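Category: Print & Production
Reading time: 4 min

Volden collected edition: page files, gutters and blacks

The second Volden collection went to Abdella for proofing on 2021-02-28. Readers who bought the first volume wrote to us mostly on two subjects, the lost art in the gutter and the gray look of the night pages. Both were production faults. What follows is a record of what has been changed in the files for volume two, for those who follow this sort of thing and for the two or three small publishers who asked for our settings.

The single issues were saddle-stitched. A stapled comic opens nearly flat, and an artist who draws across a spread can put a face on the fold without much harm. A glued square spine does not open flat. In volume one the spreads were dropped in at the same position they had in the issues, and each lost a strip of art on either side of the fold. Balloons near the center were hit worst. In the canal chapter one balloon lost the first letter of every line.

For volume two each spread has been split into left and right pages, and each half has been moved outward from the spine. The gap is filled by repeating a narrow band of art on both sides, so that the picture reads as continuous when the book is open at a normal angle. Pulled fully flat, the doubled band is visible. We accepted this. The amount of shift is not the same through the book: pages in the middle of the block open less freely than pages near the covers, and get more. 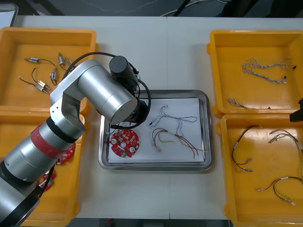 Of the spreads in the volume, 18 needed the full treatment. The rest have a panel border or open sky at the fold and were left with a plain shift. Three balloons were moved by hand, with permission from the artist, and one caption was broken over two more lines to keep it clear of the spine.

The second fault was the black. The issues were printed on coated stock, and the large black areas were built from all four inks, with a total coverage well above what the uncoated paper of the collection can hold. Abdella's system cut the total automatically, and it cut it mostly from the black plate. The result was a flat dark gray with a brown cast. Line art sitting on top of it went soft at the edges.

Volume two uses a single fixed mix for solid areas: black at full strength, cyan at 70, and nothing in the other two plates. Line art and lettering are black only and overprint. This has the side effect that any slight misregister no longer puts a colored fringe around the type. Black line art over bright color will show a little of the color through it if you hold the page to a strong lamp, as it does in most comics printed this way.

Midtones have been opened up as well. Uncoated paper spreads the dots, and a tone that reads as a middle blue on screen prints close to navy. A curve was applied to every color page, then switched off for the pages that were already light. The snow sequence has no curve at all.
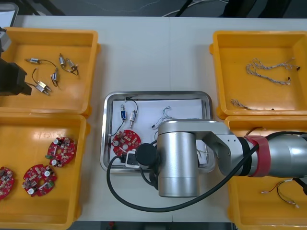
Source files were a mixed lot. Banetti, who published the issues, supplied layered files for the later chapters, with lettering on its own layer. The earlier chapters came as flattened pages with the lettering baked in at the same resolution as the color. Type treated that way prints with stepped edges. We relettered 77 pages from the scripts, using the original font, and checked each page against a printed copy of the issue for line breaks and bold words. Where the script and the printed issue differ, the issue was followed, apart from two plain spelling errors.

Covers for the first four issues were scanned again from the original art held at Pretdale. The old scans had been sharpened and could not be brought back.
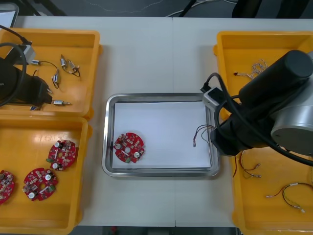 Corinne Halvey
Production Editor

Paper is the same make as in volume one, in a heavier 90 gsm sheet. Show-through was a fair complaint about the first book, chiefly on white pages backed by solid black. The spine will be slightly thicker as a result, and the two volumes will not match exactly on the shelf. The logo height and the position of the volume number are unchanged.

Wet proofs are due back in April. If the cyan in the solids dries too blue, it will be brought down before plates are made, and the value given above will be corrected in the next issue. Volume one will be reprinted with the new files once present stock is gone. There is no exchange program for existing copies, but pages with missing lettering can be requested as a PDF from the production desk. Please give the page number and the printing, which is on the last line of the copyright page.

Contact the production desk | Unsubscribe | Back to top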